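Chapter 3
Soap, Water, and Grease: Why Washing Works

Most of us learned to wash dishes long before anyone thought to explain it to us. Somebody stood us on a stool, pushed up our sleeves, and told us to keep going until the plate squeaked. It is a fine way to learn, and I would not trade my own stool for anything, but it leaves a good many questions lying at the bottom of the sink. Why does warm water help? Why does a greasy pan shrug off a whole pitcher of clean water and then give in to a few drops of soap? And why does a glass that looked perfectly clear when it was wet sometimes dry with a cloudy bloom all over it?

In Chapter 2 we spent a long while (longer than some of you would have liked, I suspect) on the way water molecules pull on one another. Keep that pull in mind, because we are going to lean on it from here to the end of the chapter. Water is a sociable liquid. Its molecules have a slightly positive side and a slightly negative side, and they are forever turning to face each other. Salt and sugar fit into that company easily. Oil doesn't. An oil molecule has no charged side to offer, so the water closes ranks and the oil is left to gather in beads and puddles of its own.

You can watch this happen in any kitchen. Pour a spoonful of cooking oil into a jar of water, screw on the lid, and shake it as hard as you like. For a moment the whole jar goes milky and you may think you have won. Set it down and go find a pencil, and by the time you come back the drops will be joining up and rising, and before long there is a yellow layer sitting on top again.
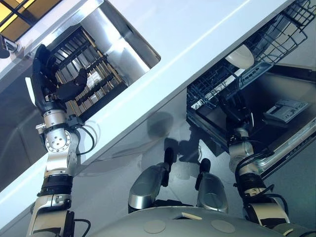
Figure 3.1 A white countertop with an open dishwasher below it.

Now add a squirt of dish soap to the same jar and shake it again. The milky look stays much longer this time. A soap molecule is a long thing with two very different ends. One end, which we call the head, carries a charge and is happy among the water. The other, the tail, is a chain of carbon and hydrogen very much like oil itself, and it will bury itself in grease whenever it gets the chance. When enough of these molecules crowd around a drop of oil, with their tails in and their heads out, the drop wears a kind of coat that water is willing to touch. The coated drop is called a micelle if it is very small, and you will meet that word again in Section 3.4, so please write it down somewhere.

Rubbing matters too, and so does heat. Rubbing breaks a film of grease into pieces that soap can surround. Heat softens fats that are solid at room temperature, butter being the one you probably know best, and it makes every molecule in the basin move about faster. A washing machine or a dishwasher uses the same helpers in different amounts. It can't scrub the way a hand does, so it sprays, and it makes up the difference with hotter water, stronger detergent, and a good deal more patience than I have after supper.

One of my former students, Ineke Martens, once tested this for a class project with 40 small tiles, each smeared with the same dab of lard. She washed them at different temperatures and let each one sit in 500 milliliters of soapy water. Her lab partner, Lwazi Radebe, was in charge of the thermometer and took the job very seriously. I still have their chart on my office wall, coffee stain and all, and we will build our own version of it in the activity at the end of Section 3.2. If you plan to do that activity at home, start saving tiles or jar lids now, and ask before you borrow anyone's lard!
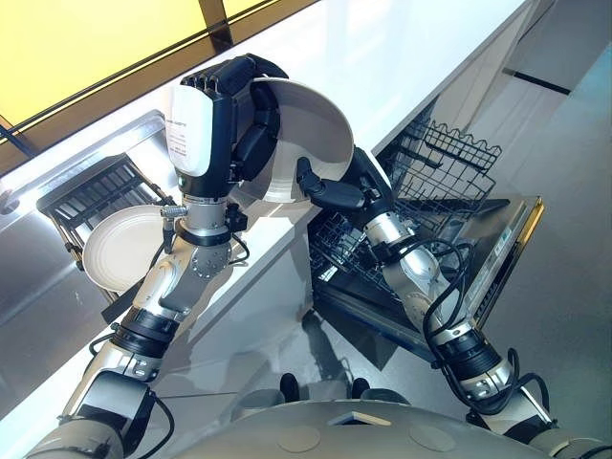 Why does a bowl that held oily food feel slick even after it has been rinsed with plain water?
Plain water slides past the oil without mixing with it, so a thin film stays stuck to the surface of the bowl. Soap has to surround the oil before the water can carry it off.

We should say a little about hard water as well, for those of you who live where the kettle grows a crust. Hard water carries dissolved calcium and magnesium. True soap reacts with these and makes a gray, sticky scum, the same stuff that leaves a ring in the bathtub. Modern detergents are built with a different sort of head, one that gets along much better with calcium, and that is why your dish liquid still foams in a town where bar soap hardly will. The cloudy bloom on a dry glass is often the leftover minerals themselves, stranded when the water evaporated. A wipe with vinegar usually takes it off.

Words to know before you go on: polar, nonpolar, surfactant, micelle, emulsion, hard water. Each is defined where it first comes up in the sections that follow, and again in the glossary.

Section 3.1 begins with a needle, a saucer of water, and a steady hand. Have a paper towel nearby.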